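Leave the board out

Everyone tidies the wrong bit. I keep saying this and people nod and then go home and buy another basket. You can own every box in the shop and still have nowhere to put a thing down when you come in with your hands full.

So, my argument, typed fast before the 3 o'clock pick-up. Every household needs one bare board. Out all the time, on a table, in the way. Not pretty. A plain bit of plywood will do, the sort of offcut they nearly give away.

I came to this by way of a flat with 264 things in the kitchen. I know the number becuase Lensa Kumsa made me count them, forks and all, one wet afternoon in June. We got rid of a lot. It looked lovely. Two weeks later the worktop had vanished again – post, keys, a bike light, half an onion in a saucer. Fewer things, same mess. The worktop had too many jobs and no edges.

A board has edges. Funny how much that matters. On a big white table a thing can drift for weeks, you stop seeing it. Put the same thing on a board and it looks like it's waiting for you. Bright colours help too. A yellow lump on pale wood nags at you in a way a grey one never will.
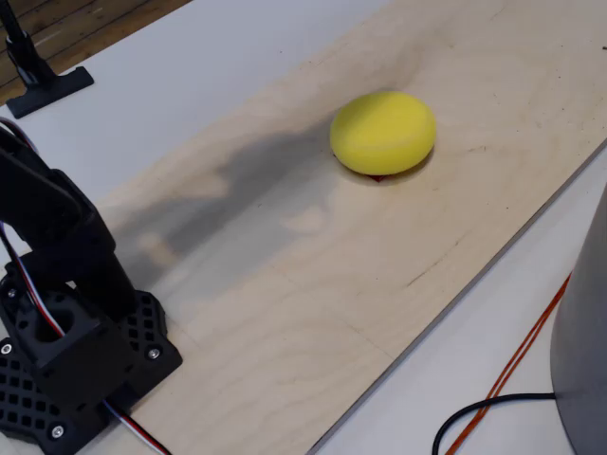

What goes on it

One thing, or one job's worth of things. The sponge you mean to replace. The jar lid that needs its jar. If something small has got itself tucked underneath, fine, it goes when the big thing goes. When the job's done the board is clear and you leave it clear. That's the hard bit. A clear surface in my house lasts as long as a biscuit.

Obsa Zeleke disagrees with me, at length. Says a board is just a tray with ideas, and that any flat surface left out is an invitation. He wants everything behind doors. Well, his flat is very calm and he has bought 3 pairs of scissors this year. Doors are where things go to be forgotten.

And please don't sand it, oil it, or buy the posh one from Faltent. Scuffs and smudges are good news. The minute it's nice you'll start protecting it, and then it's an ornament and you need somewhere to keep the ornament.

Mine's been out 14 months. Right now it has a torch on it, no batteries. I should go and sort that befor the school run.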